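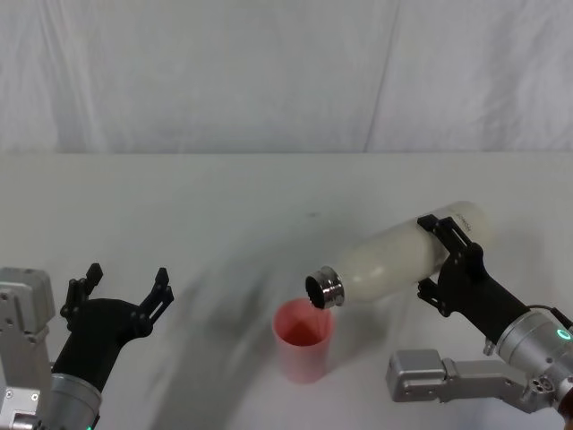

*Fig. 1. White table with cloth backdrop, two robot arms.*

# Handout 4: Who decides about a public path?

Module: Local Government and Shared Land. Please read before the seminar and bring your copy, we will write on it.

## 1. Starting point

Last time we spoke about the parish budget. Today we look at footpaths, and at the difference between a path which people *may* use and a path which people *have a right* to use. Students often mix these two, and the newspapers mix them also.

A **permissive path** exists while the landowner agrees. The owner can close it, sometimes after a notice period written in an agreement. A **public right of way** exists in law. The owner cannot close it alone, even if the land is sold. To move it or to remove it, a formal order is needed, and the public can object.

## 2. Case: the Bistska lane

The lane runs behind the old dairy at Bistska and comes out near the bus stop at Cudik. It is 58 paces shorter than the road, but the real advantage is that there is no traffic. The land belonged for a long time to the dairy. It was then bought by Biltix, a storage company, which put a locked gate at the Cudik end in August.

The town council wrote to the company. The answer came after 21 days and had 2 arguments:

1. The lane was never entered on the official map.
2. The dairy had put up a sign saying "Private -- walkers welcome", so all use was by permission.

The council replied that the sign was gone for many years before the sale, and that people continued to walk there without asking. It collected 34 written statements from residents. Some are very detailed (dates, weather, the name of the dog), others have one line only.

## 3. What the statements must show

In the system we study in this module, long use can create a right, but the use must be:

- **open** -- people did not hide when they walked there;
- **without force** -- no broken locks, no climbing over a fence;
- **without permission** -- this is the difficult point in our case.

Notice that "without permission" sounds strange to many students. We expect that permission makes a claim stronger. In fact it makes the claim weaker, for a person who uses a path as a guest does not use it as of right.

The full period must also be covered. One witness does not need to cover all of it. Several shorter statements can be put together, if they overlap.

## 4. The role of the council

The town council does not make the decision. It can collect evidence, send an application to the higher authority, and speak at a hearing. It can also try to negotiate a permissive agreement in the meantime. El Sherbiny, the firm which advises the council, recommended to do both at once, but the letter offering negotiation should say clearly that the claim is not withdrawn. Why is this sentence important? Think about section 3 before you answer.

## 5. For the seminar

Prepare short notes, half a page is enough.

- Does a sign still give permission after it has disappeared? Argue for the company first, then for the council.
- Which residents would you ask for a second statement, and what would you ask them?
- Should the gate stay locked until the decision? Consider deliveries, insurance and the walk to the bus.

Reading: chapter on dedication and long use in the course reader, without the appendix. The council letters are in the module folder. The reply from Biltix is scanned badly on its second page, so I will bring a typed copy.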